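Community Legal Help - Courts and Police

Obtaining a copy of a police incident report after a break-in

Asked by Regula Lüthi, Hakthorpe

The storage unit I lease at the Chisholm Street complex was broken into on a Tuesday in February. Officers attended and I was given an event number. My insurer, Arnbridge, now requires the full incident report within 60 days of the claim being lodged. The station advises that it releases only a summary to members of the public. Is a complainant entitled to the full report, and may the insurer request it directly?

2 answers

Answered by Milagros Huenchumán

A complainant may ordinarily apply for the report, although the version supplied will have the personal details of witnesses and any suspect removed. Applications are made in writing to the records or information access unit, and the local station does not normally process them. Please include the event number, the address of the premises and a certified copy of your identification.

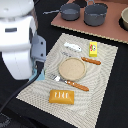
Robot arm with gripper at a black tabletop.

Insurers commonly hold their own arrangements with police for this purpose. You should ask Arnbridge whether it will apply on your behalf and, if so, which authority form it requires you to sign. Where an investigation remains open, release may be deferred - in that event, request written confirmation of the deferral and forward it to the claims officer before the period expires.

Answered by Harvey Zacharias

Mine took 13 weeks. The summary was accepted by my insurer in the end, so it may be worth sending that first. There was also a fee, the amount of which I do not recall.

Comment from Regula Lüthi: Thank you both. Arnbridge has sent the authority form and will accept the summary in the interim.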